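12 shares | 6 comments

Sundaram's morning checkup

I got to the Clorkalside shop at ten to six with a coffee in each hand (both for me, sorry), and the arm everybody calls Sundaram was already out of its parking pose. First job of the shift, before it touches a single part, is the calibration check. The crew puts a printed white lattice covered in square black-and-white tags on the bench, and the wrist camera goes in for a good long look from every angle it can reach.

I'd pictured something fancier! But the printed piece does the job. The software knows where each tag ought to be, compares that with where the camera finds it, and works out how far the camera mount has crept since yesterday - usually a hair, now and then more.

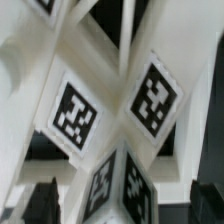 The full run takes 213 poses, and I sat through all of them. Blurry views get thrown out and shot again, so you learn to love a slow arm. Banda, the older cell over at Wororgate, once ran 2000 poses overnight after a wrist swap in August, and I'm told the numbers came out barely better.

Cleaning matters more. A dry cloth on the tags, a puff of air on the lens, and hands off the camera bracket - I got a look for leaning near it. Then the new offsets get saved, the old ones get kept just in case, and the lattice goes back in its padded box on the top shelf.

Last updated: August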